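Sorting Out the Shared Bins: What We Kept, What We Moved, What I'd Do Differently

Project report by Catinca Ardeleanu
Household Organization module, group 3 (with Darius Dinu and Silviu Tudose)
Handed in 15 April 2019

Why I picked this

I grew up in a house where every drawer was the junk drawer, so when Ms. Barbu read out the topics I grabbed "mixed storage" before anyone else could. The question on the sheet was pretty simple: when you put unrelated household things together in one open bin, how long does it take a person to find the one they want, and does it matter what the neighbors are? Darius wanted to do spice racks. He got outvoted (sorry, Darius).

How we went about it

We had 21 objects to start with, all of them everyday stuff from the Lodthorpe list plus a few things from home. We threw out the ones that broke or leaked and ended up with 17. Then we asked people from the other groups to come in, look at a bin, and grab whatever we called out. Silviu ran the stopwatch and I wrote everything down in my Husar notebook, which is now mostly coffee.

At first we filled the bins right up to the rim, and it was chaos! People just dug. You can't learn much from digging, so for the second round we went with a small mix per bin and let things lie wherever they landed. Soft toys next to cleaning tools, a plastic container in the corner, that kind of thing.

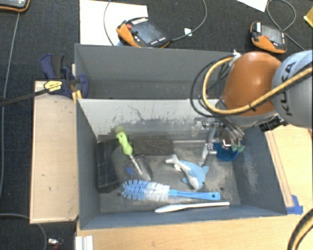

Fig. 1. A small mix on the bin floor: plush dolphin, bottle brush, round blue container toward the back.

I got attached to the dolphin, I'll admit it. It was also the thing people found fastest, and I think the shape does most of the work. You know a dolphin when you see one, even lying at a funny angle. The bottle brush was slower than I expected. My guess is that the color is to blame: we had put a blue and white brush right by a light blue and white toy, with a bright blue container in the same bin, and a few people looked straight past the brush and then laughed at themselves.

What we found

Mixed bins are fine as long as they stay shallow. Once things started to pile up, the small stuff sank and the times went all over the place. Color mattered more than type. Darius had bet me that people would go hunting for "the cleaning things" as a group, and they didn't, they hunted for a color and got stuck if there were 3 of the same. I owe him nothing.

Where it went wrong

We changed 2 things at once in the second round (how full the bins were and what was in them), so I can't really say which one helped. Liviu Pascu from group 2 pointed this out during our presentation and he was right. We also called the objects in the same order too often, and by the end our regulars knew what was coming.

Next time

I'd like to repeat the color part in May with everything else held steady: same bin, same brush, same spot, but swap the toy for something red. Silviu says he'll time it again if I bring snacks.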